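How Do You Choose a Hand for a Robot?

Your hand can pick up a grape, a book or a slippery bar of soap. You don't have to stop and think about it. A robot does not come with a hand like that, so people have to design one. A robot's hand is called a gripper.

Grippers come in many shapes. Some have two fingers that squeeze together. Some have three or more. Some use suction cups, like the ones that stick to a bathroom mirror.

At the Halstead workshop, people try out grippers by holding them in their own hands first. A person slides a hand into the strap and does an ordinary job, such as moving a cable or picking up a plug. If the job is hard for a person wearing the gripper, it will be hard for a robot too.
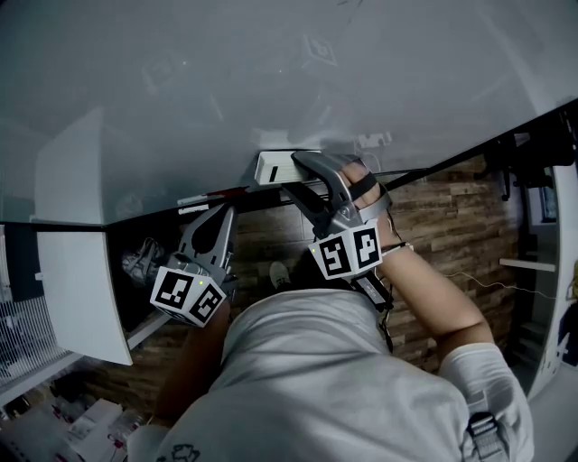

Each job is done 20 times with one pair of fingers. Then the fingers are changed and the job is done 20 times again. The testers write down every drop and every slip. By October they had a list of more than 3,000 tries.

What about the square black-and-white patterns? They are called markers. Each pattern is different, a bit like a name tag. A computer looks at the markers through a camera and works out where the gripper is and which way it is turned.

Some grippers carry a camera of their own. It sees the job from close up. A camera with a very wide lens can see a lot at once, but it makes straight lines look bent.
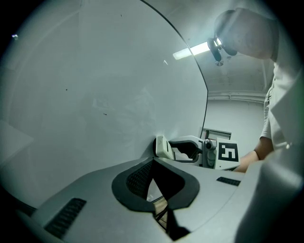 A gripper with a marker on its side, seen by the camera on another gripper.

Try it yourself

You will need two wooden spoons, a sock and 10 small things from around the house. Put the sock over your hand and hold the spoons like chopsticks. Try to pick up each thing and move it into a bowl.

Which things were easy? Which ones slipped? Now wrap a rubber band around the end of each spoon and try again.

Words to know

Gripper: the part of a robot that holds things.
Marker: a printed pattern that a computer can find in a picture.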